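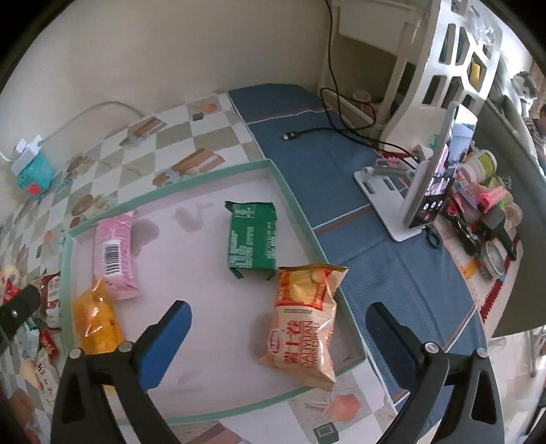

Snack tray on the bakery tablecloth, pink bar near the left rim.

I have now lived in Lomton for 13 months, and many people wrote to me asking how I learned the language well enough to work in it. I will try to answer in a thread. It is long, so please get your tea first.

First, my situation. I came here in April of last year for a job in the warehouse office of Konside. I had English from school, which means I could read a novel slowly and could not order a sandwich.

The interview was by video and I prepared every answer. I even prepared a small laugh. On my first day at the office a coworker said "How's it going?" and kept walking, and I stood in the hallway preparing a reply for someone who was already gone.

So the first lesson was about speed. At school we learned full questions and full answers. In an office people use half a sentence, and the other half is in the air somewhere.

What I did in the first weeks: I listened for how people end a conversation. I knew how to begin one, every textbook has it in chapter one. But I did not know how to leave. I stood next to people's desks for much too long.

The endings I collected: "Anyway." "Well, I'll let you go." "All right then." "I should get back to it." The word "anyway" with a pause after it means please go home now. I wish chapter two had this.

"I'll let you go" confused me very much. I had not asked to go. I thought I looked impatient and I apologized for it.

About apps, because this is what most of you asked. I used Flitoso every evening for the first half year. It is good for not forgetting. It is not so good for speaking, because you always know which word is coming. I learned "the duck is under the bridge" to perfection. I have had no duck conversations yet.

I stopped when I noticed that I was doing the lessons to protect my streak. I did them at 11:50 at night with one eye closed. If you enjoy it, keep it. I felt lighter without it.

What worked better for me was paper cards. I have 400 of them in an old shoe box. On one side I write the whole sentence as I heard it, and on the other side who said it and where. "Are you all set?" (woman at the pharmacy). "You're good, you're good" (man whose foot I stepped on).

I do not put single words on the cards anymore. A single word goes away from me in two days. A sentence with a pharmacy in it stays.

A question that came three times: do you translate in your head? Yes, when I am tired. In the morning I think in English at work and it costs nothing. After four in the afternoon it is like walking in wet sand.

For this reason I asked my manager if the calls with carriers could be before lunch. I was ashamed to ask. She said "Sure, makes sense" and moved the calls. I had practiced that request for a week.

Now the phone. The phone is the hardest part and I have no trick for it. There is no face and no hands. For a long time I wrote down what I wanted to say, then called, and then the other person did not follow my script.

What helps a little: saying at the start, "I am going to repeat this back to you to be sure." People slow down after this sentence. It also sounds professional, and they do not know that I am doing it for myself.

Numbers are their own country. On the phone at Konside I need to take down order numbers, and people here say them in groups, but every person groups differently. 341 can be "three forty-one" or "three four one" or "three hundred forty-one." I wrote 300 and then 41 once on a delivery note. It was an interesting afternoon for the driver.

My advice is to practice numbers separately, with the radio. Weather reports, traffic, sports scores. I write down what I hear while cooking. At first my page was mostly question marks.

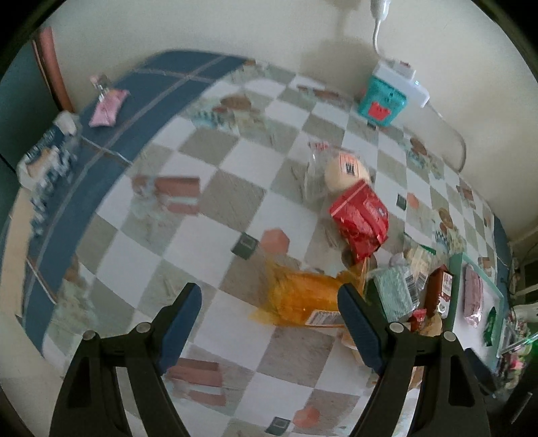
The orange-yellow bag, label side.

Food vocabulary surprised me. I thought I would learn it first, since one eats every day. But in a supermarket you can be silent from the door to the register. I shopped in complete silence for months and learned nothing at all.

What changed it was the Rampersad market near the bus station, where the bread and cheese are behind a counter and you must ask. "A half pound, sliced thin, please." The first time, I had the sentence written inside my hand.

She asked me something back and I said yes. I did not know what I had agreed to. I came home with the cheese in very thick slices and ate it that way. It was good cheese.

I go there every week still. We now talk about her knees and my upstairs neighbor. If you are new in a place, my advice is to choose a shop where you have to open your mouth, and always go at the same hour so it is the same person.

A word on pronunciation. I will always have an accent and I have made peace with it. What I worked on is only the pairs that cause real trouble. Ship and sheep are famous, but at my job it was "fifteen" and "fifty." Please stress the end of fifteen very strongly. It looks a little silly and it saves you pallets.

I also could not hear the difference between "can" and "can't" in American speech. The t disappears. I asked a coworker to say both many times and we both became unsure. Now I listen to the vowel: in "I can do it" it is almost not there, and in "I can't do it" it is long and full.

And if I am still not sure I ask, "So that is a yes?" It takes one second.

Somebody asked if I read the news in English. I tried and it was too heavy for me in the beginning. I had more success with the local message board of Lomton, where people complain about parking and ask who has found a gray cat. The sentences are short, the feelings are clear, and the same words return every day.

From the parking complaints I learned "to be blocked in," "common courtesy," "some people," and "just saying." These are not in Flitoso.

The library has a conversation table one evening a week, at 6, on the second floor next to the large-print books. I was afraid of it because I thought it would be a class. It is a table with chairs. You sit, you talk or you do not talk. The first evening I said my name and where I work and then I listened until closing.

There was a long discussion that evening about whether soup is a meal. I had a strong opinion and not enough English. I walked home composing my argument. Two weeks later I brought the subject back and gave my opinion (it is a meal if there is bread). I think that was the first time I spoke English because I wanted to, and had not been asked.

A thing I would do differently: I would not have said "yes, yes, I understand" so often. I said it to be polite and not to take people's time. But then they go on to the next thing, which is built on the first thing, and you are standing on air.

Better sentences are "I got the first part, can you say the last part again?" or "Which one did you say, the front door or the side door?" When the question is precise, people do not repeat everything louder. Being repeated to loudly is tiring for both sides.

Humor came last and it is still coming. At lunch they laugh and I laugh half a second later, like a bad satellite connection. In my own language I am thought of as quite funny. It was sad for a time to be the quiet one at the table, and I did not expect how sad.

I do not have a method for this. What I noticed is that my jokes got better when they got shorter. One day the printer was broken again and I said, "It is resting." People laughed. I was happy with those three words the entire evening, I am not exaggerating.

To those who wrote that they feel stupid in the new language: I felt it too. I had some days when I did not go to the post office because I would have to explain a customs form. The form waited. I went the next week, and the man at the window filled in half of it for me while talking about his fishing trip.

I learned "to throw back" from him, for a fish that is too small.

Books: I will not recommend many. Get one grammar with the answers in the back, the oldest and cheapest you find, and open it only when you have a real question. Mine is open mostly at the prepositions. In the car, on the bus, on the phone, at the phone. I still guess, I will be guessing when I am old.

For the cards, some of you wanted to know the size. Ordinary index cards, cut in half with kitchen scissors. I keep a few blank ones in my coat with a short pencil. If I take out my phone to write something down, people think I am bored with them. With a card they usually say it again, slower, and spell it.

I will answer the questions about the work permit separately, it needs its own thread and I want to check my papers first. For the person who asked about children and school, I have no children, so I do not know, but maybe somebody below can help.

Newest card in the box, from this morning at the bus stop: "Well, it's not going to drive itself." (Driver, finishing his coffee.)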